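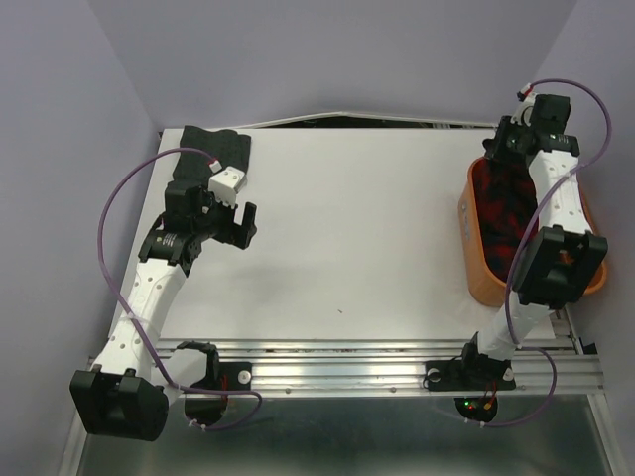
Right, a few of you asked what I'm using on my face now it's gone freezing again, so have a little thread. I'm no expert, I just have very grumpy skin!

My cheeks go flaky every winter and most creams sting. Geeta Sachdeva at work gave me the end of her Trosto oat balm and I've been on it ever since. Thick, a bit greasy, smells of almost nothing. Bliss.

I put it on at night only -- a pea-sized bit, on damp skin. In the morning I use the Enus day cream because it sinks in quicker and my make-up doesn't slide off by lunch.

Things I've given up on: the Zeman rose one (lovely jar, made my eyelids itch) and anything with a scrub in it. My sister Kanchan swears by scrubs, but she has skin like a peach and can't be trusted on this.

Lips! Plain Miltonar stick, 2 in every coat pocket, still can't find one when I'm on the bus.

Someone asked about hands. Same Trosto balm, then cotton gloves while I watch telly. My other half laughs, but his knuckles are cracked to bits, so who's winning.

Babita, yes, I do still wear sun cream in January -- only the light one left over from July. Must check the date on that tube.

If your skin's properly sore or bleeding please go and ask the pharmacist, mine was really kind about it. Off to put the gloves on. Tell me what you're all using, I've got a birthday voucher to spend x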